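Parallel-link or slide-jaw gripper for soft food items, and where to put the wrist camera?

Posted in: End effectors and tooling
Views: 400

Siwan Probert

We are setting up a small bench cell for picking soft, rounded food out of an open pot. The arm is fixed for this budget year, so the choice left is the gripper and the camera position. I have two candidates on loan until the end of April:

1. Ostoron parallel-link gripper. Two fingers on linkages, angled fingertip pads, wide opening.

2. Nimance slide-jaw gripper. Two jaws on a linear rail, flat pads, less opening but a smaller body.

The controller is a Fairweather unit that talks to both. Both grippers take a position and a force limit as the command. The camera is a small wide-angle unit at the wrist, looking out past the fingers.

What I have so far is 13 picks with each gripper on steamed buns, same approach path, same force limit. The Ostoron dropped none and left dents on 2. The Nimance dropped 2 and left no marks I could find. I don't consider that enough data to choose on, and the pads are different materials, so the comparison isn't clean.
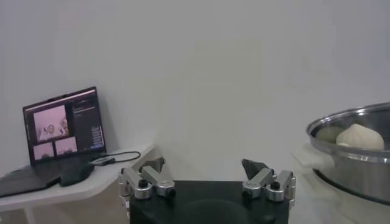

My main concern with the linkage design is the fingertip path. As the fingers close, the tips move along an arc, so the contact point shifts forward by a few millimeters between fully open and closed. On a rigid block I can correct for this with a lookup table. On a bun the final width isn't known until contact, and the correction is then applied late or with the wrong value. The slide jaws don't have this problem, but the rail housing is wide and I have to come in nearly vertical to keep it off the rim of a pot.

Specific points I would like help with:

Is there a standard way to handle the arc when the object width is unknown?

Should the camera stay at the wrist, or is a fixed overhead camera better for a reflective steel container?

Has anyone measured repeatability on the Ostoron after a few thousand cycles? The data sheet gives a value for a new unit only.

Bhupendra Malhotra

I have run the linkage type for two years on bakery items, so I can answer the first two. I have no useful data on the third.

Arc compensation. Don't use a table indexed on commanded width. Use the measured finger position, read it every control cycle, and move the arm back along the tool axis by the matching amount while the fingers close. The Fairweather controller can do this if you put gripper feedback and arm motion in the same task. If they are in separate tasks the delay is enough to push the tips into the product. On my cell the round trip was 150 ms with separate tasks, and the dents looked like a force problem. I spent a week lowering the force limit before I logged the timing. Check yours first.

Then fix the pads. Take one material, cut it to fit both grippers, and repeat your test. Until you do that you are comparing pads as much as mechanisms. Thickness matters too – a thicker soft pad hides some of the arc error, which will flatter the linkage gripper.

Camera. I would keep the wrist camera and add a fixed one if you can afford it. Polished steel gives you highlights that move as the wrist moves, and a detector trained on fixed views will do badly on them. With a wrist camera, collect training images over the full approach, including the last part where the fingers cover some of the view. Lock the exposure. Auto exposure will hunt between a white background and a dark gripper body, and the color of pale products will shift with it.

One mechanical note. With the fingers fully open, the linkages stick out to the sides further than the tips do. Put that outline in your collision model, fully open, or you will hit a rim sooner or later.

Prunlow_user

go with the slide jaws, fewer joints to wear out. we had play in a linkage gripper (different make) and ended up replacing the pins. never tried it on food though

Siwan Probert

Thank you both. I logged the timing and the gripper and arm were in separate tasks, so the dent counts above should be ignored. I have moved them into one task and ordered a single sheet of pad material for both grippers. The collision model had the fingers closed, now corrected.

On wear, I will mount a dial indicator and take a reading at the start and end of the loan. It won't be many cycles, but it will give a baseline. Leaving this open in case someone has long-term numbers for the Ostoron.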